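Tiveck Rack, white, with poles
Last updated: 30 August 2022
2 min read

Back in stock at Furstead -- the Tiveck rack in white plastic. Long rectangular base, upright poles, round cup holder molded into the corner. Good for a bathroom or a laundry corner, or that gap beside the cabinet where stuff piles up. Item 2899.

Base is 765 mm long. Cup holder takes a tumbler or a small brush. Wipe with a damp cloth, no bleach please.

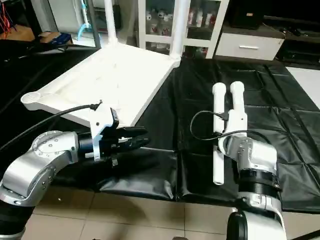 Poles push in by hand, no tools. Start with the base on its side, press each one til it stops, then stand it up. Don't hammer. If one feels tight a drop of dish soap helps. Spare poles are sold seperately, ask for part 313.

Put something down first if you build it on tile -- base can slide. Any old sheet will do. We also carry the Ojo ground sheet, black plastic, comes folded flat. Creases relax after a day or so spread out. Shake off dust outside, roll it up, done. Trims fine with kitchen scissors.
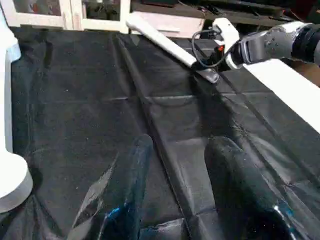 Wulan Purba wrote in to say she leaves her sheet down under the rack all year and just lifts it on cleaning day. Only complaint was the poles, wich she found stiff the first time and fine after that.

Rack 59 dollars, sheet extra. Pick up in store or we ship, allow a week. Returns OK if all the poles are in the box.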